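Bullus Refurbishing
Gallery: Life on the Teardown Floor
Posted 2020-02-06

Welcome, and thanks for stopping by our little corner of the site! We get a good many emails from customers, from school groups, and from people's parents (hello, we love those) asking what it's like to work here since the arms came in, and the short answer is that it's quieter and we drink our coffee while it's still warm. The long answer is the rest of this page, so pull up a chair.

For anyone new, Bullus takes in used office computers, mostly desktops, pulls out what can be used again, and sends the rest along to be recycled properly. A big load from the Ghauri office park can mean 4000 machines landing on our dock over one season, and every one of them has to be opened, looked over and sorted. For years that was all hands and screwdrivers. There are seven of us on this floor, and before the change I would say every single one owned a wrist brace. I still have mine in a drawer, just in case.

The first arm started work in November, at the bench by the window that we call Kustier (it was named after a printer that lived there for ages, and the name outlasted the printer). The second one came soon after, so now we have two, and both of them work on the inside of the machines and on the small parts that come out of them. Memory is a big share of it. A memory module is a light little thing and you wouldn't think it could wear anybody out, but try pressing down those latches and lifting out sticks from morning until the bus comes and you'll feel it in your thumbs all the way home.

I was one of the worriers, I'll admit that. When the news went around at lunch, the table got very quiet, and a couple of us went home that night and updated our resumes. The managers had told us there would be no layoffs, and so far they have kept to that, but it's one thing to hear it and another to believe it while you're watching a machine learn your job. What helped me most was the training. We each got 60 hours of it, paid, spread out over the fall, and by the end I could set up a job, slow the arm down, stop it, and get it going again without calling anybody over. I had not been in any kind of class since high school, and I surprised myself by liking it.

The day looks different now. I used to work with my head down and a pile on either side of me. These days I set up the machines, keep an eye on the benches, and take the odd ones myself – the cases with a bent rail, the boards with a sticky latch, anything with a cable tucked somewhere silly. There is more deciding in it and a lot less squeezing. Some of my coworkers miss the old rhythm, and I understand that, because you could get into a nice daydream with a screwdriver in your hand. It's more stop and start now, and on a bad morning the stopping can get on your nerves something awful.

We did ask for a few changes along the way, and we got most of them. The floor now has a say in how fast the arms are set. Anybody can stop one for any reason and doesn't have to write it up unless something was damaged. The sorting software, which is called Okesus, used to give us its messages in codes, and we asked for plain words and larger letters, and my eyes are very grateful. We are still working on the question of pay grades for the folks who finished the training, and I hope to have good news to share on that before long.

So have a look at the work itself, up close, the way we hardly ever get to see it from our side of the bench! I've been taking computers apart for a good part of my life and I still enjoy a good look at a board.

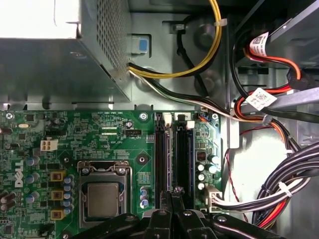
And another one from the same place, with a memory module this time:

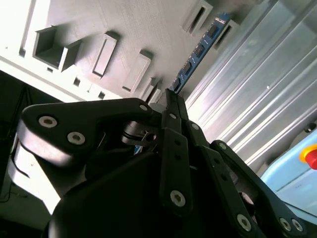
The gripper at work: over the green board of a Dell desktop in the first picture, and holding a blue memory module in the second.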